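May 6, 2022. Wemwood talk, 2 slots back to back, mine is the second so keep it SHORT

**Opening**

- hello, thanks for having me, shared workshop people will recognise most of this
- who's built an arm? hands up. who's finished one? (wait)
- Umali = two arms, one body, one job: laundry. Started in January, still going

**Why clothes**

Blocks are easy. Cloth isn't. No fixed shape, no obvious edge, slides off whatever you put it on. Say this slowly, it's the whole talk really. Checked cloth, printed cloth, dark cloth, all look like one lump to the software. Plastic bags worse, light goes straight through.

Next slide, leave it up a bit. Both grippers out, pile on the little blue chair, right one up against the clothes.

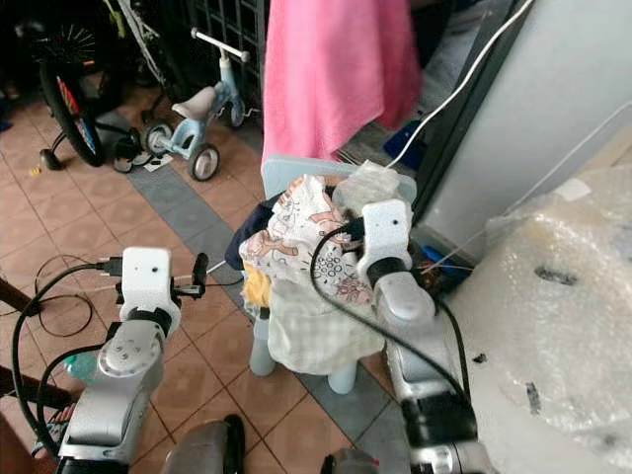 Umali's cables will snag before the motors ever give up, was Fukus's comment on the build log, and could we please route them inside the arm. Fair. Did think about it. Joints don't leave enough room, so they stay outside for now, tied every 100 mm. Show the loop of slack at the gripper, explain you need it for the wrist to turn.

**Numbers (dont read them all out)**

- 304 tries logged
- 153 ended with one item lifted and nothing else
- rest: two items at once, or nothing, or I hit stop

**Money / parts**

Imex sold us the joints second hand, one came with a stripped thread, helicoil sorted it. Grippers are our own design, third version. Files are on the Wemwood shared drive, ask me for the link.

**Next**

- softer finger tips
- sorting by colour befoer folding, folding is miles off
- stop button with a longer lead!!

Questions. If none, ask them what they'd pick up first from a heap. Then tea.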